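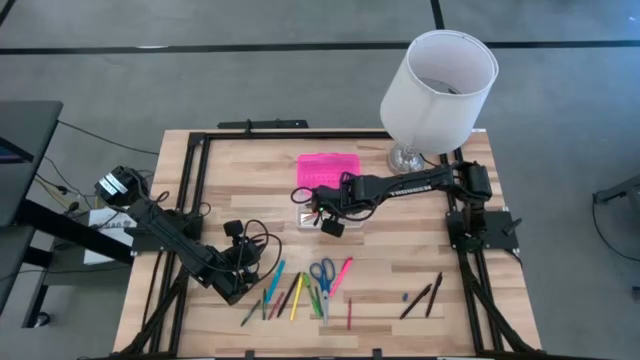

The two arms with the pencil case, pens and scissors on the table.

packing_bench_9
15 Feb 2021
Hello all. I work in the school supply room at Nimier, in the Isthorpe building. We fill pencil cases by hand, 3,232 last season. Now management tests two arms for the same work. Does somebody have experience with how the jobs change?

flodon_nightshift
We got arms at Flodon two years ago. Nobody lost the job, but the work became more boring. Before, I packed and talked with my neighbor. Now I put pens out and watch.

Quillback
I don't agree with "more boring". My wrists hurt every evening before. At 55 years old, I prefer watching.

flodon_nightshift
For the wrists you are right. But they also cut our group from 30 people to 17. The others were moved to the loading dock, and that is not easier for the back.

packing_bench_9
So they kept the job on paper only. Our boss says we will be "operators". The pay stays the same, I asked.

sperling_temp
Ask for the training in writing. At Sperling we were called operators too, and the training was one afternoon.

Quillback
Yes, and ask who must stop the arm when the scissors lie wrong. With us it was never clear.

packing_bench_9
Thank you, I will bring both questions to the February meeting.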